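Teaching by hand at Nutlow
Gallery – June

Dradell and Nesport have shared the Nutlow workshop for two years, and most of that time has gone into bin clearing. An operator drives the arm by remote control, picks an item, sets it down and starts again. Each run is saved as one demonstration. The June set came to 2,549 demonstrations, of which 1,121 were kept for training after review. The rest had a dropped item, a long pause or a bumped wall.

Operators work in 55-minute blocks, then swap. New people begin by guiding the arm by hand until they have a feel for its reach, and move to the remote once Morenike Eze has signed them off. She also decides what goes in the bin. Soft items are the hardest to demonstrate well – a glove can be gripped in a dozen ways and most of them let go.

Click a picture to enlarge.

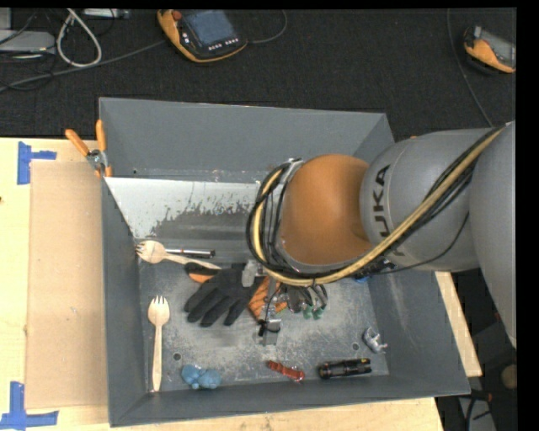
KUKA arm over the grey metal bin, gripper down. Gloves in the middle, wooden fork to the left, wooden spoon at the back.

Photos: Ban workshop group. Please ask before reusing them.

Back to all galleries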